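1/ OK so a few of you asked how the machine monitoring project at our shop is going, and I keep typing half answers in replies, so let me just do a thread. We're a small injection molding place in Plarkbridge, mostly caps, clips and housings. Some of our presses are older than our newest hires.

2/ Background: last April the owner came back from a trade show all fired up about dashboards. Big screens on the wall, every press lit up green or red. I'm the process tech so guess whose desk that landed on. (I was excited too, I won't lie!)

3/ We have 27 presses. The newer ones will happily hand over cycle time, melt temperature, screw position, whatever you ask for. The old ones have a relay that clicks when the mold closes and that's your lot.

4/ The first quote we got was for a full package, new controllers on everything, and it was so far out of reach that Dexter Catacutan (maintenance, my partner in crime on this) folded it up and used it to level the coffee table in the break room. It's still there.

5/ So we went the cheap way. Clamp-on current sensors around the pump motor cable, plus a tap on the mold-close signal. About 40 bucks a press in parts. Lidholm makes a little box that reads both and sends it over the plant network, and we bought two to try out.

6/ Week one was a mess. The boxes kept dropping off whenever the big granulator started up. Dexter moved the antenna, I moved the granulator schedule, and between the two of us it settled down. I still don't know which fix did it and I'm not about to undo either one to find out.

7/ Week two we got our first real chart and I stared at it like it was a newborn. You could see every shot. You could see lunch! You could see the exact minute second shift took over, since their cycle on the cap job was a hair longer every single time. 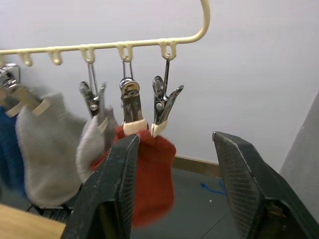
8/ THE CYCLE TIME THING

So, that longer cycle. My first thought was that somebody had bumped up the cooling time and forgotten to put it back. Went and checked the setup sheet, went and checked the press, both matched. Same settings, different cycle. Very annoying.

9/ Győző Orbán runs second shift and has been molding parts since before I could drive. I showed him the chart and he looked at it for maybe ten seconds and said "robot's waiting on the conveyor." He was right. The belt got turned down in the evenings because it squeaked, and the picker wouldn't let go until the belt was clear.

10/ A little bit of grease and one new bearing later, second shift was making 460 more caps a night off that one press. Same people, same mold, same settings. I printed the before and after and taped them up next to the time clock.

11/ This is the bit I'd underline for any small shop thinking about this stuff. The chart told me there was a gap. It had no clue why. If I'd mailed that chart to everyone with a snippy note about second shift, I think they'd have unplugged the boxes, and fair enough.

12/ WHAT WE'D DO DIFFERENTLY

Label the sensor cables at both ends. Both! I spent a whole Saturday convinced press 9 was running with the motor off. It was press 6. Press 6 was down for a mold change. I had a flashlight in my teeth for most of this.

13/ Get the downtime reasons sorted before you put up a screen. We started with a dropdown of every reason we could think of and people picked the top one every time, so according to our records we had a month of nothing but "material hang-up." Now there are six choices and a blank line, and the blank line gets used plenty.

14/ Also, don't collect stuff just because you can. We were logging barrel temps every second on the newer presses and the old office PC we used as a server filled up and quit over a long weekend. Every ten seconds is fine for us. Your mileage may vary if you're doing medical or something.

15/ Couple of replies asked about software. We tried a trial of Bikavdale and it's slick, but it really wants your presses to be newer than ours. What we run now is Espiritu, which is uglier and lets me write my own little rules, like "text Dexter if the current goes flat for five minutes." He has feelings about that rule.

16/ Money, since somebody always asks: we've spent a bit over what we planned, mostly on cable and on a better network switch. The owner signed off on another 2,000 dollars to get the next batch of presses hooked up, and he did get his wall screen. It's by the front office where visitors walk past. Out on the floor people just use the tablet on the cart.

17/ Next up is the dryers. Dexter has a theory that one of them is cycling way more than it should and I've got a theory that he's blaming the dryer for a leaky lid. There's a sandwich riding on it. Sensor goes on Tuesday.

18/ If you've done current sensing on hydraulic presses with variable speed pumps, please come talk to me, because the signal off ours looks like scribble and I can't pick out the shots at all. Replies are open, and I'll post the scribble if anybody wants a look at it.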